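Section 4: Sorting Mixed Produce with the Hand Gripper
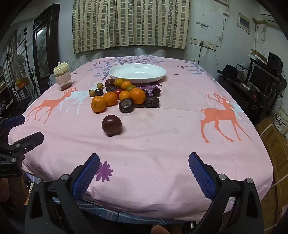
Kwadwo Ansah wrote on the draft of this section that he could clear a table of oranges and tomatoes by hand before most people find the power switch, and the Lasow trial does not prove him wrong. Keep that in mind when a supervisor quotes you a target.

1. Put the fruit on one side of the cloth and the empty dish within reach.

2. Open the fingers wide. Bring both blue pads to the fruit at the same height.

3. Close until the fruit stops rolling, then lift. Oranges forgive a hard squeeze. Ripe tomatoes do not.

4. Set the piece in the dish before you open the fingers.

5. Take single pieces first and work into the pile last.

CAUTION: Stop if your wrist or thumb aches. The schedule allows 2,000 picks a shift. Naa Bonsu logged 2,370 in July and asked for lighter duty afterward.

NOTE: Nartey says the recorded picks will let a machine take over "the dull part" of the job. It has not said what the sorters will do then — or at what pay. Ask for this in writing before you sign the trial form.

6. Write down every dropped piece, including the ones you catch. Drops left off the sheet make the system look more ready than it is.

For cleaning the pads, go to Section 5.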